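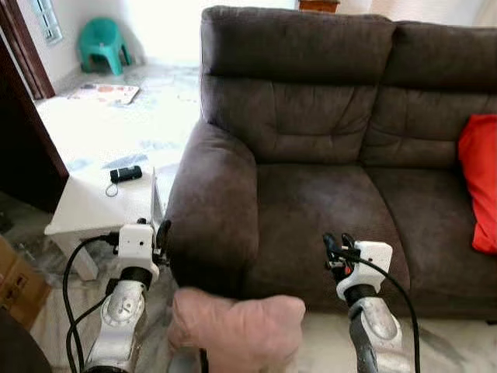
Re: [zerna-users] Import stops on long inventory lists
June 2, 2018

> We moved the Allton rental inventory over from the old
> spreadsheet. The file has 1,417 rows. Zerna reads the first
> 215 and then quits without an error. Same result on both
> machines. Is there a row limit?

No row limit. Check row 216 for an unclosed quote mark. The parser treats everything after it as one field and drops the record at end of file. Furniture lists get this a lot, as people type inches as a double quote (a 38" table, for example).

Two ways to fix it:

1. Double the quote mark inside the field.
2. Export with tabs and set quoting to off in the import profile.

I use the second. The April build also writes a warning to the log, but only at log level 2 or higher.

If it still stops, send the header plus rows 210 to 220, with customer fields removed.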